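Akpan to add 202 drink return points before summer

Grocery chain Akpan will put container return machines in most of its stores over the coming months, the company said on 4th May. The plan covers 202 new return points, with the first ones opening in towns where shoppers now have to drive to a depot to get their deposits back.

Drink cans and plastic bottles will be accepted from the start. Glass will follow at larger stores.
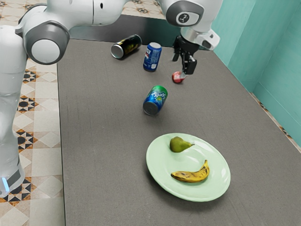
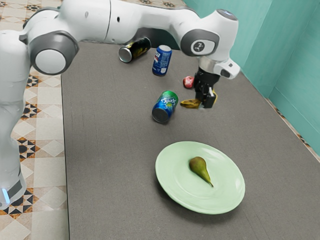
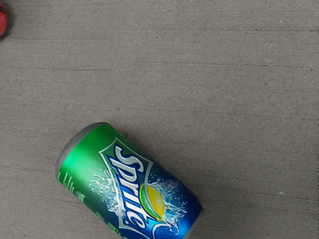
Akpan has tested the service at nine stores since February. Shoppers there could choose between a paper voucher, taken off the bill at the register, and a payment to the store's app. Most picked the voucher, and the company says it will keep both.

The machines will be supplied by Grostar, which already runs return points at bus stations and two college campuses in the region. Grostar will also handle repairs. Under the contract, a machine that stops working must be back in service by the end of the next business day — a point Akpan pushed for after complaints about long outages at older depots.

Collected containers will go to a sorting plant owned by Pranent in Irkeo. The plant was enlarged last year and now has a staff of 724. A second shift will be added in the fall to deal with the extra material, and Pranent said hiring for it has begun. Cans will be baled on site and sold to metal recyclers. Plastic bottles will be washed and shredded at a separate building next door.

Containers must be empty and should not be crushed, as the machines need to read the code on the label. Crushed cans can still be taken to the depots, where they are sorted by hand. Lids can be left on plastic bottles. Milk cartons and juice pouches carry no deposit and will not be accepted at either place.

Each store machine will hold up to 2000 containers before it has to be emptied. Akpan said busy stores will get two machines side by side, and that staff will check them in the morning and again before the evening rush. Stores without enough floor space will have the machines in a covered area by the parking lot, open during store hours only.

Small shops have raised concerns about the plan. A regional group of independent grocers said its members could lose customers who prefer to return cans and shop in one trip. The group has asked for shared machines on main streets — paid for in part by the drink makers — and is due to meet with Irkeo town officials later this month.

The existing depots will stay open for now. Akpan said a list of stores and opening dates will be posted at customer service desks and on its website next week.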